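Muss der Stempel ins Handy?

Von Liv Haugland

Als ich nach Deutschland gezogen bin, habe ich viele Wörter zuerst auf Papier gelernt: Anmeldung, Bescheinigung, Durchschlag. Das Wort Stempel war von allen das häufigste, und ich mochte es nicht. Für mich bedeutete es Warten im Flur. Dann hat mich eine Kollegin zum Wandern mitgenommen und mir ein kleines Heft mit leeren Feldern gegeben.

Unser Rundweg hat 40 Stempelstellen auf 123 Kilometern. An jeder Stelle hängt ein Kasten, man öffnet ihn, drückt den Stempel in das Heft und geht weiter. Ich brauchte dafür zwei Sommer. Einige Abdrücke sind schief, einer steht auf dem Kopf, und das Feld Nummer 17 ist ganz verwischt, denn dort hat es so stark geregnet, dass ich das Heft unter der Jacke stempeln musste. Ich weiß noch, was wir danach gegessen haben.

Seit März wird nun diskutiert, ob das Heft durch eine App ersetzt werden soll. Die Argumente dafür sind nicht dumm. Die Kästen müssen gewartet werden, die Kissen trocknen aus, und manchmal verschwindet ein Stempel. Eine App zählt von selbst mit. Wer das Heft verliert, verliert alles, das ist mir bei einer Bekannten auch schon begegnet, und es war sehr traurig.

Trotzdem bin ich dagegen. Ein Telefon meldet mir, dass ich angekommen bin, auch wenn ich nur vorbeilaufe und über die Arbeit nachdenke. Beim Kasten muss ich stehen bleiben. Ich ziehe die Handschuhe aus, suche die Seite und puste auf die Farbe. Oft steht schon jemand da, und man spricht ein paar Sätze über den Weg oder über den Hund. So habe ich am Anfang mehr Deutsch geübt als im Kurs, in dem wir meistens Lücken ausgefüllt haben.

Außerdem laufen bei uns viele Kinder mit. Ein Kind, das selbst stempeln darf, fragt nach dem nächsten Kasten und nicht mehr nach dem Parkplatz. Das wird mir jeder bestätigen, der einmal mit einem müden Siebenjährigen bergauf gegangen ist.

Natürlich kann man beides anbieten. Ich fürchte nur, dass man dann bei den Kästen spart und nach drei Jahren sagt, sie würden ja kaum noch benutzt.

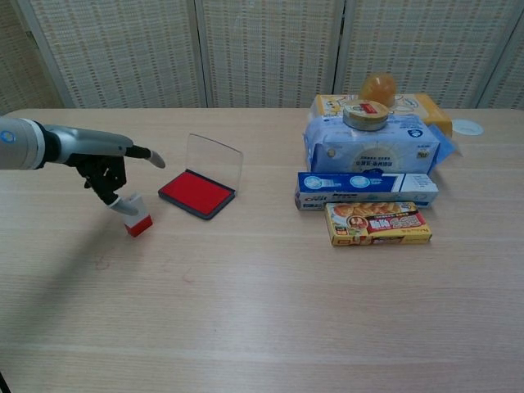
Wanderverein Plukier e. V. | Abteilung Wege und Stempelstellen

Bei der nächsten Versammlung werde ich deshalb für das Heft stimmen. Wir haben fast 300 Mitglieder, und ich wünsche mir, dass auch diejenigen kommen, die sonst am Samstag lieber schon unterwegs sind.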